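Returning Building Brick Sets to the Lending Collection

Guidance for borrowers and branch staff, Duleseck Toy Library
Last revised 9 February 2025

Plastic building bricks are the most frequently borrowed items in the Duleseck collection. Borrowers are asked to follow the steps set out on this page before bringing a set back to the desk. Sets returned in good order can normally be lent again on the same day.

What you will need

A clear table with a smooth top, a washing-up bowl, mild soap, a soft brush, two dry towels and the storage container supplied with the set. The contents card, which is kept inside the lid, should be placed where it can be read throughout.

Step 1. Take models apart

All models must be separated before they are cleaned or checked. Begin with the largest sections and work down to single bricks. Wheels, doors and hinged parts should be removed last. Thin plates that have become stuck together may be eased apart with the plastic wedge provided. Knives, coins and teeth must not be used, as they mark the edges.

Particular attention should be paid to small groups of two or three bricks. These are easily mistaken for a single part and are the usual cause of an incorrect count.

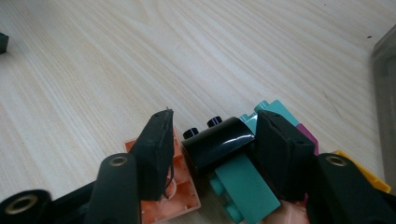

A glossy black cylindrical brick resting on a teal-green rectangular one.

Round bricks should be held by their sides and pulled straight away from the piece they are attached to. Twisting is permitted where the part turns freely, but force should not be applied.

Step 2. Wash and dry

Bricks may be washed by hand in lukewarm water with a little soap. Stickered or printed parts should be wiped with a damp cloth instead. Do not use a dishwasher, a tumble dryer or a hairdryer. Spread the bricks on a towel, studs facing down, and leave them overnight. Sets packed while damp will be refused at the desk.

Step 3. Sort and count

Sort by shape first and by colour second. Standard set A contains 200 pieces, set B contains 343 and set C contains 412. Lay the bricks out in rows of ten and tick each line of the contents card as it is completed. If a piece is missing, write its line number on the reverse of the card. There is no charge for the first 19 missing pieces in any one year of membership.

Step 4. Pack

Place the heavier bricks at the bottom of the container and the smallest parts in the zip bag. Return the card to the lid and check that the lid closes fully.

Questions about damaged parts should be addressed to Réjean Boychuk, Collections Officer, at the Pitorau branch. The drop-off point at Lumanlan does not accept brick sets until the end of May.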